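About Trorkum

Trorkum designs and builds audio equipment for home and office use. The company's current range consists of wired headphones, desktop speakers and a small number of microphones. All products are engineered in house and sold directly to customers and through authorized dealers.

Our History

The company was established to repair and recondition studio headphones for local broadcasters. The repair business gave our technicians a close knowledge of how audio products fail, and that knowledge shaped the first product to carry our own name, the Calado headphone. The Calado was designed with replaceable ear pads, a detachable cable and a headband that can be removed with one screwdriver. It remains in the catalog in its third revision.

The Selletine desktop speaker followed. It was developed for listeners who sit close to their speakers and have limited space behind them. In February the Selletine received a new amplifier board and a revised power supply. Owners of earlier units may have the new board installed by our service department at a fixed charge.

Our People and Facilities

Trorkum employs 57 people in engineering, assembly, service and administration. Engineering and service share one floor so that faults reported by customers can be reviewed directly by the staff responsible for the design. Final assembly and packing are carried out in the same building.

Testing and Quality

Every headphone and speaker is measured before it is packed. The measurement is stored under the serial number of the unit, and a copy is available to the owner on request. Units that fall outside the published tolerance are returned to assembly for correction and measured again.

New designs are subject to a longer program. The Harkard microphone, our most recent product, was run for 607 hours in the test chamber before it was approved for sale. Cable connectors are tested separately and must complete 700 insertions without loss of contact.

Service and Warranty

All products carry a warranty of 3 years from the date of purchase, covering parts and labor. Ear pads, cables and foam covers are treated as wearing parts and may be ordered from the spare parts page. Trorkum maintains a stock of spare parts for discontinued models and will continue to repair them for as long as suitable components can be obtained.

Customers who wish to return a product for service should first request a return number. Products sent without a return number cannot be processed until the owner has been identified.

Dealers and Press

Dealer applications are reviewed by the sales office. Members of the press may request review units in writing, stating the publication and the intended date of return.

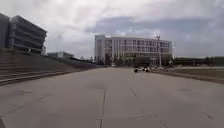
Paving and buildings under an overcast sky

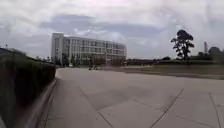
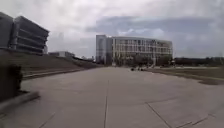

Reading time: 2 minutes

Page last updated October 19, 2018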